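Besichtigung der Eishalle Fetuvton

Freitag, 27. Dezember 2019

Die Halle in Fetuvton ist seit Februar Spielstätte der zweiten Mannschaft von Jorkura. Der Rundgang begann am Lieferanteneingang Nord und dauerte knapp drei Stunden. Geführt wurde die Gruppe von Tahira Mohmand, zuständig für den Spielbetrieb, und Siu-ming Chang von der Haustechnik.

Die Halle fasst 1.014 Zuschauer, davon rund 40 auf der Pressetribüne und in den Sprecherkabinen. Für einen Aufstieg reicht das nach den Vorgaben des Verbands nicht. Ein Ausbau der Ostseite ist statisch geprüft, aber nicht finanziert. Laut Mohmand wird derzeit mit der Gemeinde über eine Verlängerung des Pachtvertrags verhandelt – ohne Verlängerung kein Ausbau.

Die Kälteanlage arbeitet mit Ammoniak im Primärkreis und Sole unter der Eisfläche. Abwärme geht in die Kabinen und in die Schneegrube. Chang bezeichnete die Verteilung der Sole unter dem Südtor als Schwachstelle, dort wird das Eis bei Doppelspieltagen weich. Der Umbau ist für die Sommerpause vorgesehen. 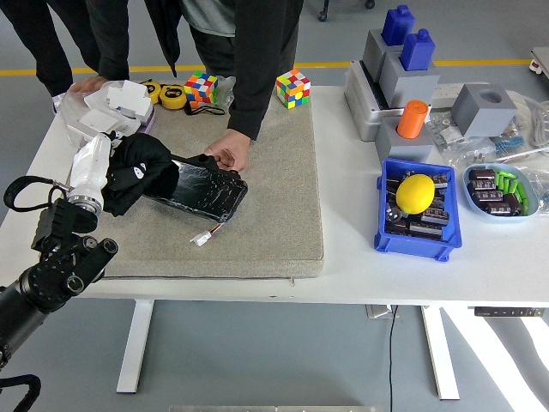
Gerät mit gesprungenem Glas auf einer Unterlage

Letzte Station war die Regie. Spieluhr, Strafzeiten und Torlicht laufen über das System Sivo, die Videowürfel steuert ein getrennter Rechner. Usman Sandhu zeigte den Ablauf bei einem Ausfall der Hauptuhr: Umschaltung von Hand, Abgleich mit der Stoppuhr am Kampfgericht, Meldung an den Hauptschiedsrichter. Fragen zu den Eintrittspreisen beantwortet die Geschäftsstelle, Ansprechpartnerin ist Zarmeena Malik.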